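Office cleaning automation

Office cleaning automation is the use of machines to do the routine upkeep of offices and shared work areas: floor care, emptying bins, clearing tables. Floor scrubbers that steer themselves have been sold for years. Machines with arms and hands are newer, and the claims made for them run well ahead of what has been shown in ordinary buildings.

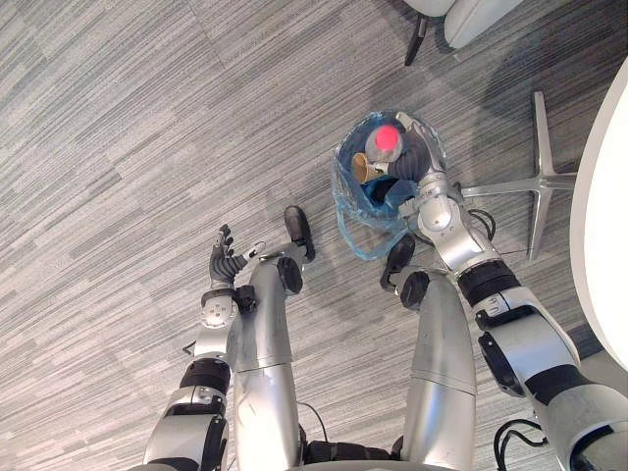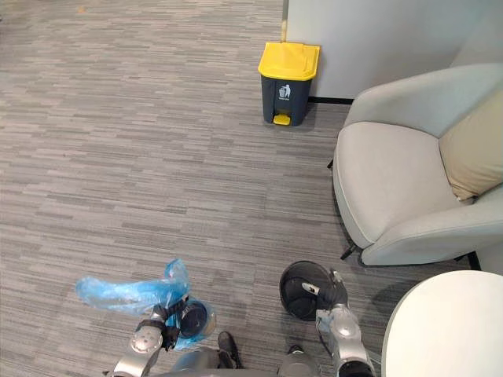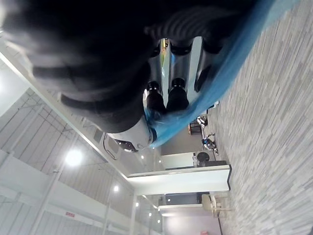

Waste handling by a robot with two arms, in a carpeted room. First picture: a bag with a bottle and a paper cup in it. Second: a bag in one gripper and a black lid in the other.

Scope of the work

Cleaners divide their shift into floor work and what many of them call touch work. Floor work suits machines. The surface is flat, the route can be repeated, and a missed strip can be done again the next night. Touch work is everything else, and bins make up a large share of it. Emptying a small bin means taking off the lid, drawing out the liner without spilling it, closing it, carrying it to a larger container and fitting a new one. A person does this in seconds and seldom thinks about it. For a machine each step is a separate problem. Thin plastic has no fixed shape, it folds over the fingers, and it can hide the very thing the machine is trying to grip.

Vendors tend to present these steps as solved once each has been performed. The people who run buildings usually ask something else, which is how often a person has to step in.

The Clarach trial

The case most often cited by both sides is a trial at Clarach, a business park where the contractor Imness held the cleaning contract. It began in January on a single floor. Imness reported that 98 percent of bins on the floor were "serviced" during the trial. The figure was repeated widely before Ánh Hồ, who was then studying night work in the service trades, pointed out that a bin counted as serviced if it was empty by morning, whoever had emptied it. Her notes recorded that cleaners on the shift finished bins the machine had skipped, picked up dropped liners and moved chairs out of its way. None of that time was logged against the machine.

Imness replied that the measure was the one in its contract and that clients cared about results. Both statements were accurate. Neither answered the question of how much work had been saved, and the company did not publish a second figure.

Effects on staff

Job losses have been the main public worry. Evidence for them is thin so far, partly because so few machines are in use and partly because cleaning crews shrink and grow for other reasons, such as lost contracts and half-empty offices. Changes in the work itself are better documented.

Zoila Palomino, a shift lead at Clarach, told Hồ that her crew had gone from 18 people to 17 during the trial, through one retirement that was not filled, and that she could not say whether the robot had anything to do with it. She was more certain about her own evenings. She spent part of every shift clearing faults, and she was paid the same rate as before. "They call it supervising when they sell it and tidying up when I ask about the pay," she said.

Leonilde Henriques, who cleaned the same floor, took a milder view. She has a bad shoulder and was glad to bend down to fewer bins. She did object to a rule that cleaners wait at the door while the machine was moving, which pushed her finish time past the last bus on a Thursday.

Other complaints from staff include:
- being filmed by the machine's cameras without a clear account of who keeps the footage
- training given once, in daytime hours, to people who work nights
- blame for missed bins falling on the crew

Arguments in favor

Supporters say that cleaning is hard on the body and poorly paid, that many contractors cannot fill their shifts, and that a slow machine is better than an empty post. Fulvio Gentile, a consultant whose clients include Imness, has argued that early trials should be judged as trials. He expects a single machine to handle 3000 bins a month once the software settles. He has not said when that will be, or how many of those bins would need a second visit from a person.

The point about strain has the most support. Bending and lifting are real causes of injury in the trade, and a machine that took over even part of that work would be worth something — provided the hours went to lighter duties and were not simply cut.

Agreements

A small number of workplaces have set terms before a machine arrives. The agreement at Tumitz, negotiated by Wilson Montoya on behalf of the cleaning staff, requires seven days' notice of any change to shift patterns, a higher rate for anyone asked to clear faults, and a written log of each time a person takes over from the machine. Management at Tumitz resisted the log longer than it resisted the pay.

See also: Contract cleaning; Night work; Service robot

We use cookies to improve your experience on this site. By continuing to browse you agree to our use of cookies. Accept | Manage settings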